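4.2 What the folders told me

I spent most of February in the linen room at Serkelau, and I'll admit I came in expecting people to talk about losing their jobs. They mostly wanted to talk about towels! Dzintra Rätsep, who has folded there for 20 years, kept bringing me back to how a towel sits before anybody touches it (she calls a bunched one "asleep").

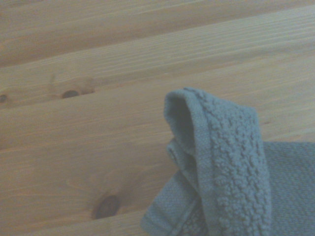

Figure 3. Gray-blue terry towel, bunched on the pine work table.

Her shift used to be all folding. Now a good part of it goes to watching the arm fold and stepping in when it grabs two layers, and she told me her hands hurt less but her evenings feel longer.

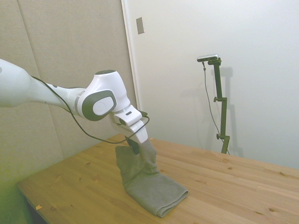

Benjie Javier, on the same shift, likes the change a lot more. He logged 41 of my 154 recorded step-ins himself, and he'd started guessing out loud which towels would need him. Neither job title has changed, though, and neither has the pay, and that came up in every single interview I did.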